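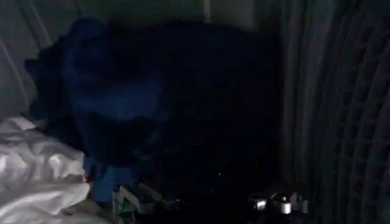
How do you keep dark laundry from picking up lint off the whites and the knits?
Sort before anything goes near the machine, and sort by what sheds as well as by color.

I used to think sorting meant two piles, darks and lights, and that was how I did it for years, wondering why every navy thing I owned looked as if the cat had slept on it (we have no cat). What I was missing is that some fabrics give off fluff and others grab hold of it, and a dark smooth cotton will grab all day long. So now I make 4 piles on the bed, and I'm much happier for it.

Navy, black and other deep colors go in the first. White sheets and pillowcases go in the second. Anything ribbed or knitted, gray blankets very much included, gets a pile of its own, and towels make up the last one. If you only have room for one rule in your head, keep the knits away from the navy.

It's easy to lose track once everything is heaped together, especially in winter light, when navy and black look just the same at the bottom of a heap. I carry the doubtful ones over to the window — a lamp won't do, I've tried. While you're there, shake each piece out and look along the folds. A bit of red thread or fuzz tucked in a crease of a white sheet is worth picking off by hand before it goes in the wash, and do check that it's only fuzz and hasn't come from a red sock hiding further down!

Turn the darks inside out, wash them cold, and don't stuff the drum. I leave a good hand's width at the top. Big ribbed blankets want even more room than that, and ours goes in alone on the gentle cycle, then flat over the rack with the ribs running lengthwise so they don't pull wide at one side. It takes its sweet time to dry, so start it in the morning.

For lint that has already settled, I like the Skelton brush with the short bristles, always brushed in one direction. The sticky Fonau roller is quicker on a sheet or a pillowcase, though I go through the refills faster than I'd like. A barely damp rubber glove does nearly as well as either one, and you probably have it under the sink already.

Clean the dryer screen between loads, too, and wipe around the door seal with a dry cloth, where the gray fluff likes to gather.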